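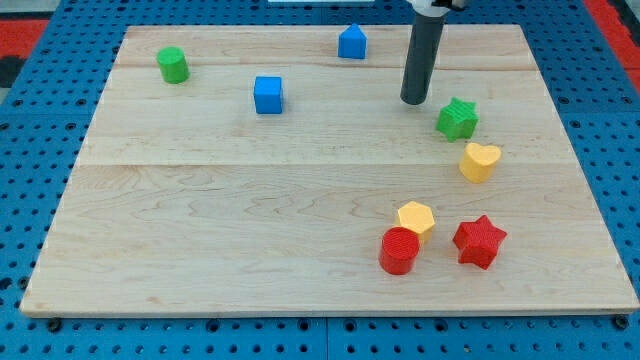

Maple board on the blue bench top, with the colored blocks.

Subject: Re: [woodfinish] Mineral oil or hard wax for maple?
Date: January 6, 2025

> I have used plain mineral oil on my maple boards for years and have to redo
> them every month or so. Someone at the Urkevlow market told me to switch to
> a hard wax oil. Is it worth the money? And do I need to strip the old oil
> off first?

I switched in December, so take this as one month of use and no more.

You can't really strip mineral oil. It never cures, so it stays down in the wood. What I did was leave the boards alone for 4 weeks, wipe them with mineral spirits, let them air out for two days, and then sand. I went 120, 180, 220 and stopped there. I tried one piece up to 2000 years ago and the finish just sat on top and rubbed off. Maple gets too slick if you go that far.

The Brosa hard wax went on fine over the sanded boards. Two thin coats, a day apart, wiped hard after 15 minutes. On the one board I didn't let sit long enough, the first coat stayed tacky until the weekend — I scraped it and started over.

Cost: the 700 ml can from Visten is what I bought. I have done five boards and a stool seat and it is still more than half full. Mineral oil is a lot cheaper per can, but you know how fast it goes.

On glue seams: wipe across them, then along. Wax builds up in any seam that isn't dead flush and dries white. A plastic scraper gets it out if you catch it the same day.

Rags go outside, flat, until they are stiff. Please don't ball them up in the trash.

The Michailidis booklet on kitchen finishes has a page on going from oil to wax, if you can find a copy. Mine is loaned out until spring.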